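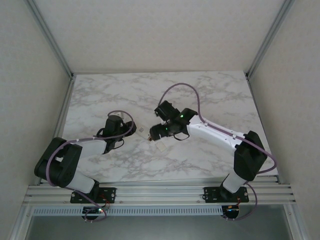 4.2 Who answers the school

Families in the Jimosholm sample mostly agreed on one thing, that letters from school are hard to read. Not the words. The words can be looked up. It's the tone. "Your child is welcome to join" — is that an invitation or an order? Parents schooled elsewhere tended to take it as an order and then found out other families had just skipped it.

Of 119 households that returned the survey, 25 agreed to a longer interview at home. All interviews in the parents' first language except where a teenager sat in and things drifted to English. Transcripts were coded twice, once by me and once by Hideaki Oda, who did not see my codes first. Disagreements mostly over the category "deference", which we ended up splitting (see 4.4).

The person who answers the school is often not the person the school writes to. Letters go to the mother by default in Sturkley. In 13 of the interviewed homes it was an older child who read them, decided what mattered and wrote back. One father called his daughter "the minister for foreign affairs". She was eleven. She also picked which notes he saw, he knew this, he didn't mind much.

Teachers did not see this at all. They saw replies that came on time in good English and put the family down as well settled. 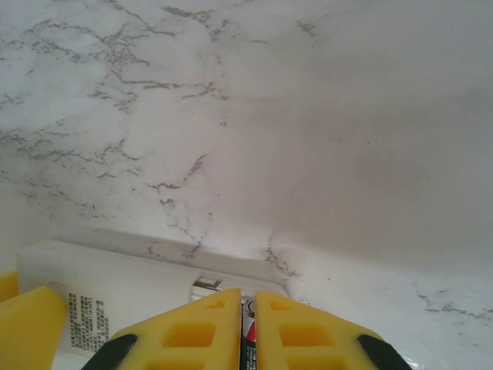 Grandparents came up far more than we planned for. The interview guide had a single question on them, near the end, and people jumped to it early. Workbooks, handwriting pads, math drills from the old country, all sent by mail so the kids would "not fall behind" — behind the cousins, that is, not behind the class here. A package can be a plain thing, and parents still talked about the arrival of such a thing as a kind of inspection. Had the last workbook been finished? Would there be a call on the weekend to check? Several mothers admitted to filling in pages themselves.

Figure 3. White package on a marble-patterned surface.

The children's view was softer. They liked getting mail. The drills they put up with. A few said the grandparent's math was easier to follow than the school's because it had one way of doing things and you were told what it was. That fits with the survey item on teaching style, were the families with regular contact overseas rated "the teacher shows one method" higher than the rest did.
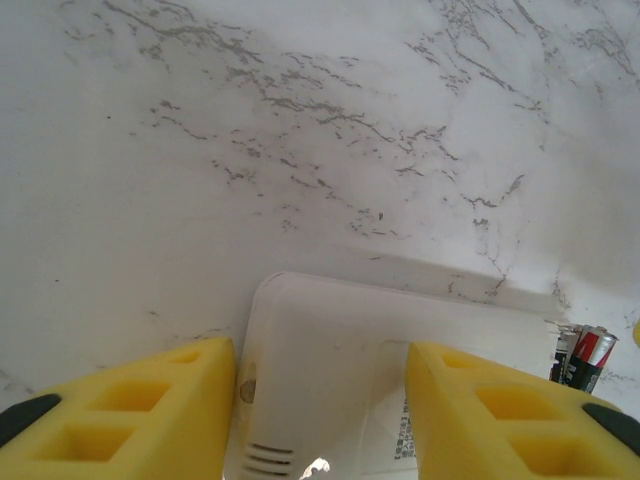 4.3 Praise and correction

Biggest gap in the whole data set. Schools praise early and often. Parents raised with public ranking and red ink heard this as either dishonest or lazy. "If everything is great, what should she fix?" (mother of two, Sandberg). Same mother, later on, said she had started to say "good job" herself and felt silly doing it in her own language, so she says it in English.

We see this switching a lot. Correction in the home language, praise in English. Children notice. One boy said he could tell what sort of talk was coming from the first word.

Teachers in the Sandberg group interview were split. Some had been told by parents to be stricter and took it badly. Others had quietly begun adding a line on what to improve, for every family, and said nobody had complained yet. Small numbers, three schools only, so no strong claim here.

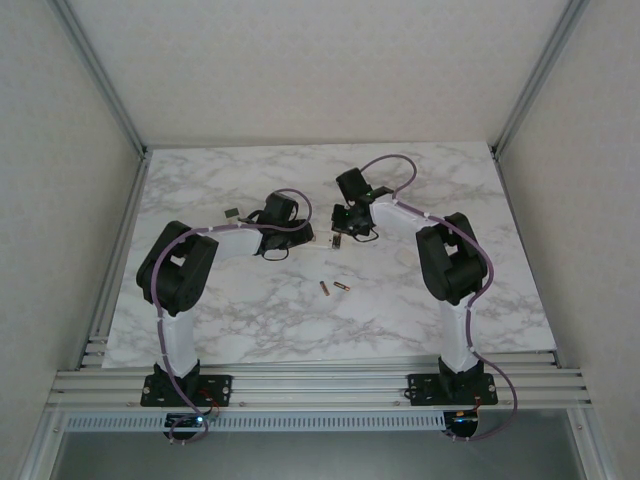 4.4 Deference, split in two

The first coding had one label for any moment a parent held back from disagreeing with a teacher. Oda's point was that this lumps together two things. Some parents hold back out of respect: the teacher knows, and to argue would be rude. Others hold back from worry that a complaint will land on the child. The Vondov families nearly all spoke of the second kind, and with detail — seat moved to the back, a lower mark, a cold look at the gate. Mostly memories of their own school days, we should say, not things that happened here.

After the split the link with years since arrival gets clearer. Respect holds pretty steady. Worry drops off, slowly, and drops faster where an older sibling has already been thru the same school. Parents' meetings didn't seem to matter much either way. We expected they would.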